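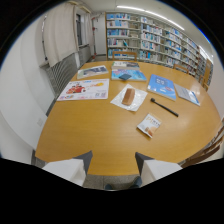
Home Notebook Protocols Parts list Bookings Contact

16/05/2022
Table clearing, reading room, Lultdale branch library

Purpose: decide whether the table-clearing chore is ready to go on the Trendaleo list as "can do", "can do with help" or "not yet". Domingo wants an answer before the August review. My own guess going in was "with help". Notes below are mostly for Ilse, who takes over the grasp planning.

Task as written: clear one reading table. Books and booklets to the return cart, personal items to the tray, trash to the bin. Time limit 200 seconds per table, which is what Desmet asked for. A person does it in well under that without trying.

Layout is the mixed one. Flat printed matter on the left (a big flyer, a magazine behind it), a small stack of books toward the far edge, a blue cover in front of the stack with a small dark object lying on it, another blue book and a pale booklet to the right. Small stuff in the middle: crumpled white thing with a brown block on top, a black stick with a knob, a snack packet. Chairs on the far side and at the right.

Sorting comments, before any grasping:

The brown block is the worst case for the classifier. Sponge or bread, and I would not bet on either from a single view. Sponge goes to the tray, bread goes to the bin. Same problem underneath it: napkin or plastic sheet. Suggest a third outcome, "ask", and count it separately instead of scoring it as a failure.

The snack packet has orange lettering and a picture of a round pastry. Model reads it as trash. Full or empty changes the answer and cannot be told by looking. Weighing it in the grip would settle it, but the wrist sensor drifts more than a packet weighs. Ilse, please check whether the drift is thermal. It was bad at Brovuswood too.

Small dark object on the blue cover: eraser or case, tray in both cases, so identity does not matter. Order does. It has to come off before the book moves. Current planner sorts by distance to the gripper, which is wrong for anything stacked. Same fault would drag the napkin out with the block on it.

Grasping comments:

Two-finger parallel grip, angled pads. Fine on blocks, the packet, the stick. On the stick, approach across the shaft and stay off the knob; it tapers at the other end and will roll if pinched there.

Thin flat items remain the real trouble. The flyer lies flush on a glossy tabletop and there is nothing to get a finger under. Options:
- slide to the table edge with one pad, then pinch the overhang
- suction, which means a tool change and blows the time limit
- leave flat paper to staff

Sliding is the only one I would defend. The table edge is rounded, which ought to help the paper droop, though it also gives the pad less to register against. Needs a compliance setting we have not tuned. Start low.

Books: closed and lying flat, spine thickness matters more than cover size. The stack should be taken one book at a time from the top. Lifting the whole stack is tempting for the clock and I would not allow it near the public.

Lighting: overhead light gives streaks on the tabletop toward the back and right. Depth is unreliable on streaks. The pale booklet at the far right is the one I expect to lose. Tried polarizing film at the bench last winter with mixed results. Worth repeating on a shiny top.

Reach: the back stack is at the far side, so the arm either extends across everything else or the base drives around. Driving around means chairs, and we have no chair behavior at all. Clear front to back, then extend over the empty part.

Training data: 2,000 demonstrations is the number in the plan. I would take 50 good ones on flat paper over another pile of block pickups. Domingo disagrees and says the volume is needed for clutter. Leave open.

Rating for now:
Solid small items: can do.
Books: can do with help.
Flyer, magazine, booklet: not yet.
Deciding what is trash: not yet.

Whole chore therefore goes down as "not yet". That is lower than my guess. The list takes the worst part of a chore, and I still think that is the correct rule.

To do
- Ilse: support order in the planner (what rests on what), before distance
- Ilse: wrist sensor drift log, 10 minutes idle, arm warm and arm cold
- Domingo: ask Desmet if "ask" is an acceptable outcome and who gets asked
- me: edge-slide test with flyer stock, three paper weights
- spare pads, left side wears faster, order both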